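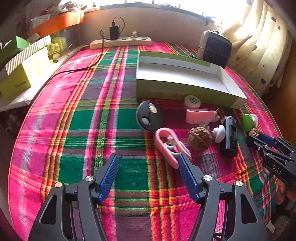 Small things waiting to be sorted on the plaid cloth, walnut included.

Odds and Ends Box: Frequently Asked Questions

Sondomia sends out sorting labels and short guides for people with too many small things and not enough drawers. These are the questions we get most about the open box method.

What is the open box method?
You put one shallow box on a table, gather the loose items from one room, and place them in the box one at a time. Anything you can name a use for gets a label later. Anything you can't stays in the box for the rest of the month.

Does it have to be a special box?
No. A shoe box lid works if the sides are high enough to stop round things from rolling out. We like white cardboard because small dark parts show up against it. Our Flulum box is sold flat and folds together without glue, but you don't need it to follow the guide.

Why do you suggest a tablecloth underneath?
Hard plastic pieces bounce and slide on a bare table. A woven cloth holds them still. A bright plaid is fine, though very small parts can get lost in a busy pattern — shake the cloth out over the box when you finish.

How many items should I do at once?
Stop at 30 minutes or when the bottom of the box is covered. The Sandano label sheet has 322 stickers, and most households take several months to get through one.

What do I do with natural things like walnuts, cones and shells?
Keep them if they are dry and whole. Nuts still in the shell should go to the kitchen or outside, not into a closed drawer, where they can attract insects.
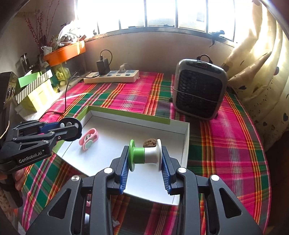

A green and white spool over the open box, with a pink clip to its left.

Where do clips and pegs go?
Together, whatever their size. Open and close each one before you store it. If the spring is weak, throw it out.

Can I keep toys and hardware in the same box?
During sorting, yes. For storage, no. Knobs, buttons and metal parts should be kept out of reach of small children.

Should I clear the whole table first?
Only the part you need. Jars, trays and other boxes can stay at the back. Power strips can stay too, but keep cords behind the box so you don't drag them across the cloth.

What if I find a piece and don't know what it belongs to?
Put it in an envelope and write the month on the front. After 8 months you can let it go. Remote controls and anything with a battery compartment get checked for batteries first.

Do you ship replacement labels?
Yes. Orders go out from our Sadeghi warehouse and usually arrive within 7 working days. Orders of 2 or more sheets ship free.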